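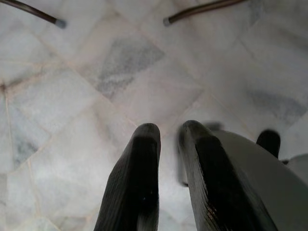
Notes on the Prestgate complaint, and where it has got to

January 2, 2022

A few people wrote to me over December asking what happened with the complaint against our old solicitors, so I am putting it all in one post. I am not a lawyer. I was one of 23 leaseholders in a building in Kovham who paid a firm to act for us in a service charge dispute, and who then found out that very little acting had been done.

The firm is Prestgate. They took us on as a group, on a fixed fee for the first stage and hourly rates after that. The first stage was meant to be a letter to the freeholder, a look through the accounts and a written opinion on whether we should go to the tribunal. We got the letter. The opinion arrived eleven weeks late and had another building's name in two of its paragraphs. I wrote to ask whether the rest of it was about us and did not get a reply.

After that came the bills. Ours showed 132 items over the whole period, many of them for reading emails that we had sent to ask why nobody had answered the previous email. Shota Kuroda, who has the flat below mine and is far more patient than I am, went through the lot with a ruler and a pencil. He found 3 entries for telephone calls on days when the person supposed to have been called was on a flight or in hospital. He also found the same meeting charged twice, once to the group and once to him alone.

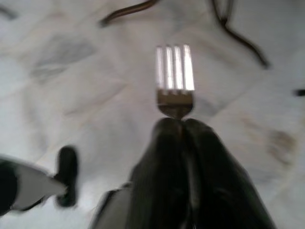

We used the firm's own complaints procedure first, as you have to. They have eight weeks to give a final response, and they took all of them. Their answer was four pages long and dealt with the late opinion in a single sentence, which said that timescales are always estimates. On the bills they offered to knock off the duplicated meeting "as a gesture of goodwill". The telephone calls were put down to a recording error. There was no mention of the other building's name.

So in the spring we went to the Legal Ombudsman about the service and the costs, and separately reported the call entries to the regulator. I had muddled these two up at the start and it cost us a fortnight. The ombudsman deals with poor service and can order a firm to pay you back. The regulator deals with conduct, and will not get you a refund. If you have both sorts of problem you may need to write to both, and it is worth keeping the two letters apart. My first attempt was one long letter with everything in it and I had to pull it to pieces.

Gwenllian Lougher helped me with the second version. She used to do paralegal work for a housing charity and she cut my draft from nineteen pages to five. She made me take out every sentence that began with "clearly" or "obviously", and most of what I had written about how I felt. What was left was a list of dates with a document number against each one. The bundle behind it came to 112 pages, and I would have sent twice that if left to myself.

Where things stand now: the ombudsman's investigator has sent out a view, which finds the service unreasonable on delay and on the costs information we were given. It recommends a partial refund. Prestgate have until later this month to accept it or ask for a decision. I can't give the amount while that is open. The regulator has said it is looking at the call entries and that is all it has said.

Two of the leaseholders have since sold up, and they have asked whether they would still get their share. As far as I understand it they should, as they paid the bills at the time, but I have asked the investigator to confirm in writing and will add the answer when it comes.

As for the service charge dispute itself, we moved it to a different firm, Amano, in the autumn. They asked for the accounts on the first day and sent a list of questions two days later. The hearing has not been listed yet. The managing agents, Tarkby, have started replying to letters, though they still haven't produced the roof invoices.

Comments are open, but please don't name individual solicitors in them. I will have to take those down.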